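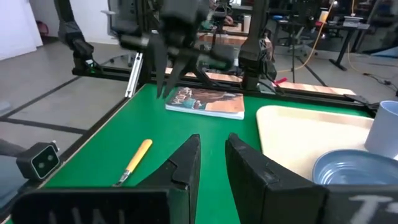
Purnstead green table mat: quick review

Reviews > Desk & Craft > Mats

Posted by Valter Valente, September 16, 2023

Short version, keep it. Paid 33 dollars, wanted something big enough to cover the table and not just a sad square in the middle. It covers plenty.

Color first. Green, plain green. The yellow handle on my utility knife jumps right out against it, good, I lose that knife weekly. Paperbacks, a cup, a bowl, the beige tray, all easy to spot. My old Salturov was dark gray and everything vanished on it.

Cutting. Did a stack of cardboard inserts on it, 52 of them, fresh blade. Light marks. You can feel them with a fingernail if you go looking. One deeper line where I leaned too hard, my fault. Wouldnt use it under a heavy blade every day, get a proper thick one for that.

Smell: rubbery for the first couple days. Window open, gone.

Flatness. Came rolled, one corner stuck up for over 11 hours with a dictionary on it. Flat since then.

Cleaning is a damp cloth. Coffee came off. Marker didnt, not all of it. Tea I havent tried.

Gripes. No grid, no ruler marks, so you need your own straightedge. And teh edges are a bit sharp on the wrists if you lean in to read.

The Oprea mat is 62 dollars and has the grid. If you measure a lot pay the extra. I mostly trim stuff and eat lunch over it so no.

Four stars. Would be five with a softer edge.

11 comments | 52 shares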